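# Two Controllers, One Kettle

Sadia Chaudhry starts the runs at seven in the morning, before the rest of the Penus office needs the shared server. By the time she has made coffee, the first batch is usually done and she can see how many times the simulated arm has knocked the kettle over.

Penus is a small firm that sets up robot arms for food and beverage plants. In August it had to pick a motion controller for its next round of work, and it had two on the list. Urside is the older one, and most of the team already knows it. Ultilgate is newer and costs more per seat. Both say they can drive a two-finger gripper to an object on a cluttered table without hitting anything on the way.

The firm could have tested on the real arm in its workshop. Chaudhry argued for simulation first, mainly on grounds of time. A real arm has to be reset by hand after each try. In the simulator she can queue 600 tries and go home.
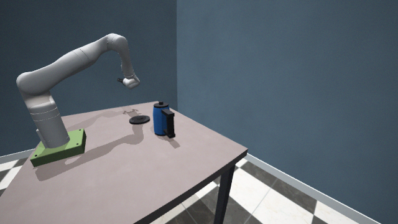

She kept the setup small on purpose. Each try gives the controller 30 seconds to bring the gripper to a target, close on it and lift. The arm's base stays in the same spot on the table for every run. The starting pose of the arm changes from one run to the next, and so does the camera. Some of the starting poses are awkward, with the wrist folded back and the fingers facing away from the work.

"Anyone can reach a kettle from straight above it," Chaudhry says. "I wanted to know what happens when the arm has to unwind itself first."

Urside handled the easy starts well. It moved in short, direct paths and rarely used its full time. On the awkward starts it tended to swing the elbow wide, and 179 of its tries ended with a time-out or a bump. Ultilgate was slower overall – it seems to plan longer before it moves – but its failures came to around half of that.
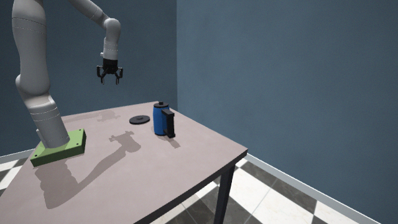
## What the lid showed

The kettle has a thick handle that gives the fingers something to hold. The lid lying flat on the table is a harder target. It is low and round, and the knob in the middle is the only part that stands up much. Both controllers could find it. Closing on it was another matter.

Melquiades Cervantes, who looks after grippers at Penus, thinks the fingers deserve as much blame as the software. He had modeled a second set with narrower tips, sold by a supplier called Abbasi, and he ran the lid tries again with those. Both controllers did better, and the gap between them shrank.

"We spent two weeks arguing over planners," he says. "Changing the tips took me an afternoon."

He is careful about how far to trust that. Contact is the weak spot of most simulators. Friction on a small knob depends on settings that somebody typed in, and a grip that holds on screen may slip in the workshop. Reach and collision results carry over more reliably, so those are the ones Penus weighed most heavily.

Camera placement made a difference too. From a low viewpoint the lid is a thin oval and the controllers sometimes misjudged how far back it was. A higher view helped. Chaudhry now asks for two cameras on any job where flat parts are involved.
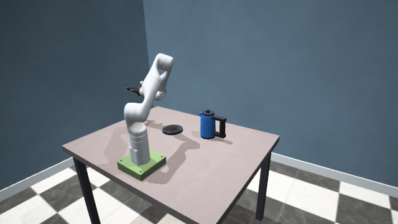 *A folded starting pose in the simulator, with the open gripper facing away from the lid and the kettle.*

Penus bought Ultilgate for three seats and kept Urside for its existing customers, where the arm starts from the same pose all day. The next step is a shorter set of 28 tries on the workshop arm, with the Abbasi tips fitted. Cervantes has cleared a bench for it and ordered a spare lid.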